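Kırmızıgül Cycles opens frame workshop in Clistport

Hand-built steel bicycles will be made in Clistport for the first time from March, when Kırmızıgül Cycles moves its frame workshop into the former net loft on Prekent Lane.

The business was started by frame builder Hatice Kırmızıgül, who has been brazing lugged and fillet-joined frames out of a shared shed at Brona for the past six years. The new premises give her room for a second jig, a separate paint area and a small fitting space at the front where customers can be measured.

Kırmızıgül Cycles has finished 624 frames to date. Most have been touring and randonneur bikes, with a smaller number of track frames and a few children's bikes built to order. All are steel. The workshop does not plan to add aluminium or carbon.

"People come to us when a stock size has never suited them, or when they want racks and mudguards that fit properly from day one," said Ms Kırmızıgül. "We had run out of floor in Brona. Bikes waiting for paint were hanging over the bench."

The move also brings a new model. The Prekent is a light tourer with clearance for wide tyres, three bottle mounts and a choice of rim or disc brakes. It will be offered in 13 sizes, with custom geometry available for riders who fall between them. Frame and fork start at $2,000, painted in a single colour. Two-colour schemes and matching racks cost extra – a price list is available from the workshop.

Ferhat Avcı will run the paint area. He joins from an automotive refinishing business and will take on resprays of older frames as well as new work. Erdal Akyol continues as wheelbuilder and will handle repairs, including replacement tubes and dropouts on steel frames from any maker.

The current wait for a custom frame is six months. Orders already placed through the Brona shed will keep their position in the queue and their quoted price. Customers with a frame in for repair during the move will be contacted by phone to arrange collection from either address.

The workshop will hold an open day on the first Saturday after the move, starting at 10 am. Visitors can see a frame being brazed, try a Prekent in several sizes and bring their own bikes for a free wheel check. Shona Innes will lead a 13-kilometre ride along the harbour path at 2 pm, at an easy pace, returning to the workshop.

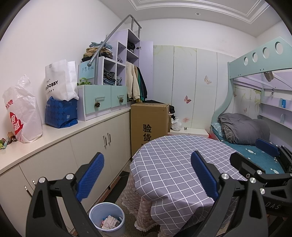

Fittings are by appointment on weekdays, and bookings for the new address are open now. Media enquiries and requests for interviews should go to Kevser Eren at Kırmızıgül Cycles, Prekent Lane, Clistport.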